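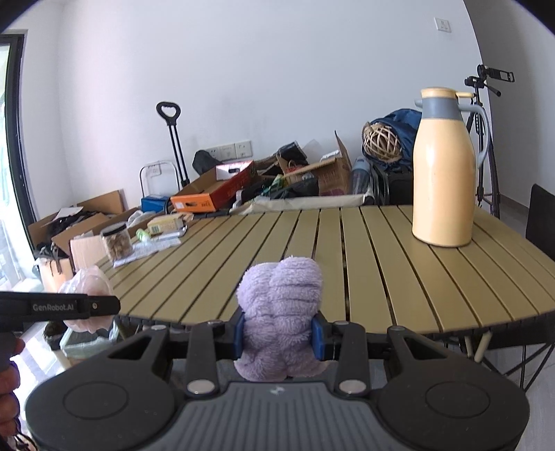
The Narkeo heat pump dryer is a ventless machine with a 7 cubic foot drum, sold as a direct replacement for a standard vented electric dryer. I bought mine to replace a vented unit at the end of a long duct run through an outside wall. The main question with any heat pump model is how it deals with thick, absorbent fabric. Thin cotton dries in almost anything. A fluffy cloth bunched up like the lavender one, two rounded lobes with a pinch in the middle, is a harder case: air reaches the outer faces easily, and the folded material at the pinch gets very little of it. Most of my testing was done with bath linen for that reason.

Installation

The dryer needs a grounded 120 volt outlet and either a drain connection or regular emptying of the water tank. No wall duct is required. I sealed the old duct opening with a foam plug and a screwed cover plate, then checked for drafts on a windy day. The drain hose supplied in the box was long enough to reach the washer standpipe with slack left over. The clamp supplied with it was poor, and I replaced it with a stainless worm-drive clamp from the hardware store.

The four feet adjust with an open-end wrench. Level matters more here than on a vented dryer, as the condensate pan drains by gravity toward the pump at the rear left corner. With the front feet set one turn too high, the pump ran dry at the end of each cycle and made a rattling sound. Set level, it stopped. The manual tells you to leave the machine standing upright for a day before first use so that the compressor oil can settle. It puts this instruction on a page after the first cycle has already been described.

Drying performance

I ran the same bath linen load on each of the main cycles, washed at the same spin speed each time. Results by cycle:

Normal. Sheets and shirts came out dry and cool to the touch. Bath towels were dry at the edges and damp at the hems and folds.

Heavy. Bath towels came out fully dry, including the hems. The cycle is long, and the time shown at the start is not reliable. The display dropped quickly for the first half and then held at one value for much of the second.

Quick. Suitable for a few shirts. Not suitable for anything with a pile.

Timed. The moisture sensor is bypassed and the machine runs until the clock is out. I used it for a bath mat and for sneakers on the rack.

The sensor consists of two metal strips below the door opening. It reads the surface of whatever touches it, so a bundled item with a dry outside can end the cycle early. The drum reverses direction at intervals to break bundles up, and with a mixed load this works well. With a load made up only of large towels, the reversal is too brief and the towels stay wound together. Adding two small, light items improved the result. Shaking each towel out before loading improved it more than any setting on the panel did.

Pile condition is the area where the machine does best. The lower drum temperature is easier on cotton loops, and lint in the filter was visibly less than I used to collect from the vented dryer. Towels come out softer when the load is kept to half the drum. At full load they feel flat on one side. Fabric softener makes this worse by coating the fiber, and I would leave it out of any towel wash.

Filters and cleaning

There are two lint filters nested in the door opening and a foam filter in front of the heat exchanger. The nested pair should be cleaned after each load. They come apart with a hinge that feels thin for a part that will be opened several times a week. The foam filter sits behind a kick panel with two latches. It rinses clean under the faucet, and must be completely dry before it goes back in. A spare would be useful. Narkeo does not include one, and the dealer, Wesevham, had them on back order when I asked.

The heat exchanger fins can be reached with a soft brush through the same opening. They are easily bent. Brush along the fins only, from top to bottom.

Noise

The compressor gives a steady low hum, similar to a refrigerator with its door open. The drain pump is louder and runs in short bursts. With the laundry room door closed, neither can be heard in the next room. The end-of-cycle tone can be turned off, though only by holding two unlabeled buttons together for several seconds.

Controls

The dial is a rotary encoder with no end stops and light detents. It is easy to overshoot by one cycle. The machine does not remember the last options chosen for a given cycle, so Extra Dry must be selected again each time. For a household that washes towels often, this is a nuisance. There is an app, which I did not install.

Comparison

I also looked at the Cheema condenser dryer before buying. It has a simpler control panel and a metal filter hinge, but it uses a conventional heating element and puts noticeable warmth into the room. For a small laundry space in summer I considered that a disqualifying point. In an unheated basement it might be the better choice.

Recommendation

The Narkeo is suitable where a duct is not available or is too long to work properly. Use Heavy with Extra Dry for towels, keep the drum half full, and set the feet with a level. Households that need several loads dried back to back on the same evening should stay with a vented dryer. I would deduct points for the filter hinge, the hose clamp and the option memory, in that order.

Reviewed by Kausar Tanoli
April 3, 2023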